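Tramholm Community Help
Home > Small Business and Clubs > Records and Inventory

Numbering scheme for spare parts held by a non-profit society

Posted by Imke Oltmanns
March 13, 2026

I am the records officer of an incorporated society which maintains heritage lighting and signalling equipment on behalf of three municipal museums. Our storeroom holds 3758 catalogued items, and the present catalogue was begun on index cards, transferred to a spreadsheet, and later extended by several persons working to different conventions. The board has asked me to recommend a single numbering scheme before the storeroom is moved in August.

The difficulty is as follows. Older entries carry a number which conveys meaning: a letter group for the type of part, two digits for the year of acquisition, and a running number. More recent entries carry a plain running number with no meaning attached. A further group of items has never been given a number by the society at all, and is listed under whatever the manufacturer printed on the label. These manufacturer numbers vary in length and format, and some are shared by several identical pieces.

I should be grateful for guidance on the following matters. Should the society adopt a number which carries meaning, or a plain one? Should the manufacturer's number be retained as the primary reference where one exists? And is it advisable to renumber the older entries, given that loan agreements and insurance schedules refer to them?

Our budget for software is modest. We have considered a package called Enduvau, which was recommended by one of the museums, but we have not yet seen it demonstrated.

Reply from Okoth
Accepted by the original poster

I was responsible for stores at a regional transit authority for a number of years and have since advised two collecting bodies on the same question. My recommendations are set out in the order in which you raised the matters.

On meaning within the number. I would advise a plain running number of fixed length, with leading zeros. Numbers which carry meaning are agreeable to read, but they depend upon every person assigning one to classify the item correctly on the first attempt. When a part is later found to have been classified incorrectly, the society must either change the number, which breaks every document that cites it, or leave it as it is and accept that it misleads. The type, year of acquisition and source should be recorded in separate fields, where they can be corrected without consequence. Six digits will be ample for a collection of your size.

On manufacturers' numbers. These should be recorded in full, exactly as printed, in a field of their own. They should not serve as the primary reference. A manufacturer's number may identify a design, a production batch or an individual unit, and it is seldom possible to determine which from the label alone. If six identical pieces bear the same number, your catalogue cannot distinguish the one lent to a museum from the five on the shelf.

Particular care is needed with transcription. Long codes mixing digits and letters are copied wrongly more often than any other field in a catalogue, the usual faults being a zero entered as the letter O and a dropped digit in a run of zeros. It is good practice to have a second person read the code back from the item, and to keep a close photograph with the record so that the entry may be checked without opening the box.

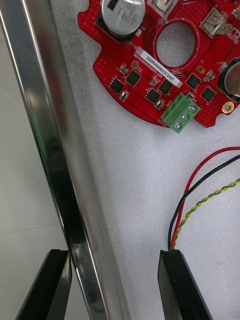
Label on a red circuit board. Enter as printed: 25DRV040022C0407.

It may be tempting to read a date or a model family into a code of this kind. Unless you hold the manufacturer's documentation, please do not do so in the catalogue. An inference may go in the notes field, marked as an inference and initialled.

On renumbering. Issue a new number to every item, and keep the old number permanently in a field headed "Former reference". Loan agreements already signed need not be reissued. A concordance listing old and new numbers side by side should be printed, dated and filed with the insurance schedule. Your insurer may wish to be notified in writing, and I would suggest doing so before the move.

With respect to software, a properly structured spreadsheet is adequate until several people must edit it at once. Set the number columns to text format before entering anything, or the leading zeros will be removed.

Reply from Cement

We use Enduvau at our curling club for the trophies and the bar stock. It is fine. The search is slow once you pass 2000 records, so ask about that at the demonstration. Label printing costs extra.

Reply from Imke Oltmanns

I thank both respondents. The recommendation to retain former references in a separate field resolves the principal objection raised by our board, and I shall put forward the six-digit scheme on that basis.

One point remains open. Where a single box contains a number of small identical fittings, is it customary to number each fitting or the box as a whole?

Reply from Okoth

Either is acceptable, provided the rule is written down. My own practice was to number the box and record a quantity when the contents were interchangeable and of low value, and to number each piece when any one of them might be lent, repaired or insured separately. If a fitting leaves the box for a loan, it should be given its own number at that time and the quantity reduced accordingly. The label belongs on the body of the box and never on the lid, as lids are exchanged during a move.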